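幼儿游戏材料与环境 第六讲 娃娃家/小厨房角的材料投放与收拾
讲义(课前发,课上补) 11月17日

先说上次作业。多数人写的是“材料丰富”,太空了。丰富是多少?哪一类?没写。这次重写,按下面的分类来。

本讲只讲一件事:一张桌面上的假食物、假锅具怎么选、怎么摆、怎么收。阅读材料是 Skerkilell 园的小厨房角记录,没领到的课后找我。

一、看材料 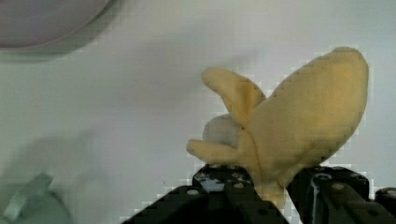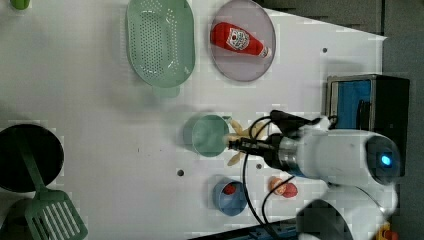
Charoen Suwannarat 读完初稿以后提了意见,说毛绒的和硬的混在一个角里他不赞成,孩子会拿毛绒水果去蘸“酱”、往“汤”里按,用水的那几天根本没法收,他宁可毛绒的一律放到阅读角去。Odette Guérin 的回复也抄在这里:毛绒的留下,用水那天拿走就行,手小的孩子抓软的东西放心,剥皮的动作也只有这种做得出来那个意思。

两边都有道理,课上讨论,先别急着站队。注意他们争的是“用水”,材料本身倒没怎么吵。

二、分类(按玩法分,不按颜色分)

1. 食物类
再分整的和零的。整的:香蕉、香肠之类,一个就是一个,孩子拿来“给”别人,递来递去。零的:薯条这类,孩子拿来装、倒、分。零的东西引出的语言多,“你要几根”“我还没有”。但也最容易掉地上,最容易少。

2. 盛放类
碗、杯、盘、滤篮。看深浅。深的装,浅的摆。滤篮特殊,有孔,孩子会举起来看、会漏东西下去。中班以上可以专门设计一次“什么漏得下去”。

3. 动作类
锅、铲。一口锅配一把铲,不要多。铲多了就变成敲。带长条孔的铲子和实心铲子轮换着投,观察孩子有没有发现翻东西时手感不一样。

4. 调味类
番茄酱瓶一类。瓶子是空的也照样挤,这是象征性游戏的好例子,考试会考(概念题,不考案例)。带真实商标样子的瓶子能不能放?有的园不让。教材 Dranham 那一章说可以,理由是孩子认得出,接得上家里的经验。我个人偏向少放。

三、材质

毛绒:软,安静,掉了不响。缺点吸水、吸灰,缝线处要每周看一遍,开线的当天拿走。
硬的:擦了就能用,边角摸一圈,有毛刺不要。
两种放一起可以,收纳必须分开。这句划线。

洗法:毛绒装网袋,轻柔,晾透再回角。所谓晾透,捏最厚的那块,里面不凉才算。没晾透就放回去的,闷一个周末,味道你们自己想。

四、摆放

桌面浅色优先。假食物颜色都跳,浅底上看得清楚,孩子找得快,收的时候漏没漏一眼看见。深色木桌也行,垫块布。

不要摆满。新手最爱摆满,孩子来了没地方“做饭”,第一件事就是往旁边推,推着推着就掉了。留出中间一块。

起始状态有两种:
A 归位式,各在各的筐,孩子自己取。
B 半成品式,盘里先放一样东西,锅边搭把铲,像有人刚走开。
B 式入戏快,小班开学头几周用;到12月基本可以换成A。换的时候别一天全换,先撤盘里的,再撤锅边的。

五、收拾

收比摆难教。顺序:先零后整,先小后大,锅最后。
零食物先收进一个碗,再由碗倒进筐,不要让孩子一根一根走过去放,走三趟就跑了。
筐上贴图,不贴字。图要正面、单件、白底。
毛绒单独一个袋,挂钩,挂在孩子够得着的高度。
锅扣着放,铲子不要插在锅里,容易绊倒(这里更正:容易带倒,上一版写错了)。

Chauvin 的收纳歌可用可不用。用的话全学期一首,别换。

采购清单参考价:一套基础厨房角 400 元以内,补充件每学期 175 元。超了要写说明。Fekau 那套隔层架太高,小班不建议。

六、观察记录怎么写

只写看见的。“他很开心”不算,“他把薯条倒进碗里,又倒出来,重复”算。
时间写起止。材料写名字,不要写“玩具”。
一个孩子一页,不要两个孩子挤一页,我上次改了29份,一半分不清谁是谁。

七、作业

1. 到见习园选一个厨房角,画平面草图,标出四类材料各在哪。草图能看就行,不比画工。
2. 写一段,就 Suwannarat 和 Guérin 的分歧表态,须带一条自己的观察。只写“我觉得”的退回重写。
3. 拿一件材料,写三种玩法,年龄班各不同。不许全写“认识颜色”。

下次课带一件家里不用的厨房小物件,洗干净,玻瑞的不要带,刀不要带。迟交扣 2 分。

补:第二部分第2条的滤篮活动有现成教案,放在资料夹里,文件名可能还是旧的“漏勺”,是同一份。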